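Chapter 9
Reading Grain in Timber Surfaces 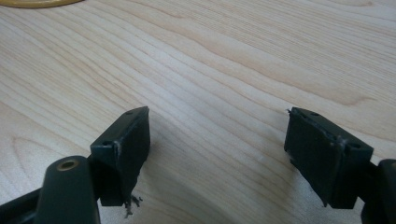

Before any plane, scraper or finish touches a board, the person doing the work should know which way the grain runs and how the board came out of the log. Both can usually be read from the face. This chapter covers the common grain figures, how they form, and what they mean for flattening, sanding and finishing a tabletop.

Every growing season adds a layer of wood to the tree. When a log is sawn, the blade cuts through these layers at an angle that depends on the sawing pattern, and the cut layers show on the face as lines. A board sawn at a tangent to the rings shows broad, curving bands, often closing into long ovals or pointed arches. This is called cathedral figure. A board sawn at right angles to the rings shows straight, narrow lines with little variation.

Many boards show both. Cathedral figure may fill one side of a board while the lines on the other side run close together. The student should learn to see where one gives way to the other, as the surface may behave differently under a blade.

Colour matters as well. Pale timbers show their figure quietly, and low light from a window helps to bring it out. Tilt the board, or walk around the bench, before marking anything in pencil.

The exercises in this chapter use the Skimdale table, introduced in Chapter 4. Its top is glued up from 5 boards to a finished width of 446 mm. Readers working from the Koria plans may use that top instead – the method is the same.

9.1 Face, edge and end

A board has three kinds of surface, and the grain should be checked on each of them before the face is worked.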